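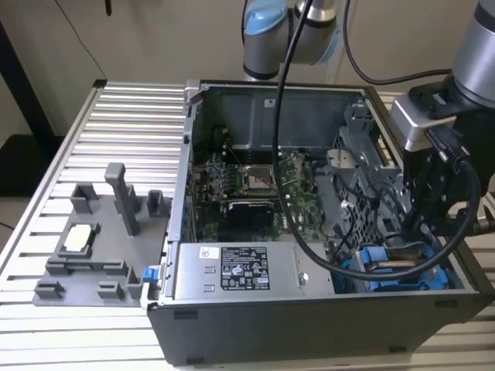
A reader of the first version wrote to us that the repair notes are useful, but the column "fault" mixes what the customer said with what the bench found, and for this reason she could not use it for her course. She was right. In version 2 these are separate columns, and the old column is gone.

Berico Repair Notes, version 2
Last change: August 9, 2018

What is in this data set

Berico is a collection of 200 written notes about repairs of desktop computers. The notes come from the repair counter of the Grajales shop in Madach. Each note belongs to one visit of one computer. If the same computer came back later, it has a new note, and the field "earlier" gives the number of the old one.

The notes were written by hand on paper cards and typed later. We kept the wording of the cards as much as possible, also when it is clumsy. Short forms are written out, for example "psu" became "power supply", but only where we were sure about the meaning. Where we were not sure, the short form stays and the field "unclear" has the value yes.

Files

notes.csv -- the main table, one line for each note
parts.csv -- the parts which were changed, linked by note number
words.txt -- the list of short forms and how we wrote them out
old/ -- version 1, without changes, for people who already used it

All files are UTF-8. The separator is a semicolon, because commas are common in the notes. Please check this setting before you write to us about broken columns.

Columns of notes.csv

id: number of the note. The numbers have gaps, see "What we removed".
earlier: number of an older note for the same computer, or empty.
said: what the customer told at the counter.
found: what was found on the bench. It can be empty if the computer was taken back before somebody opened it.
done: the work, in short sentences.
result: one of the words fixed, partly, not fixed, returned.
unclear: yes or no.

The word "partly" made long discussions. We use it when the computer starts again but one complaint from the column "said" is still there. A typical case is a machine which came in for noise and for a slow start, and left only quiet.

How the notes were typed

Two people typed the same 100 notes independently and we compared the results with Pririco, our small script for finding differences. Most differences were in spelling of part names. In 15 notes the difference changed the meaning, and for these we went back to the paper card and decided together. The other notes were typed by one person and read once by the other one, so please expect more mistakes there. The order of the file does not show which notes are double typed; we are sorry for this, the information was lost when we sorted by id.

What we removed

Names, phone numbers and addresses are removed. Prices are also removed, on request of the shop. Notes about laptops and printers were taken out completely, that is where the gaps in the numbers come from. In the column "said" we replaced places of work with [work] and schools with [school].

Known problems

The column "said" is not a transcript. The person at the counter wrote it while the customer was talking, and often it is already a bit technical. A customer says that the box smells, the card says "smell near power supply".

Dust is written in very many notes, but missing dust does not mean that the computer was clean. After April the shop printed new cards with a box for dust, and from then the word appears more often.

Some cards say only "as last time". We left them like this. Use the field "earlier".

Use and corrections

You may use the notes for teaching and for research, also in changed form, if you mention Berico and the version. Please do not try to find out who the customers are. Madach is small and it would not be difficult.

If you find a mistake, send the id, the column and your proposal. Corrections without an id we can not process. Proposals for new columns are welcome too, but they have to wait for the next version.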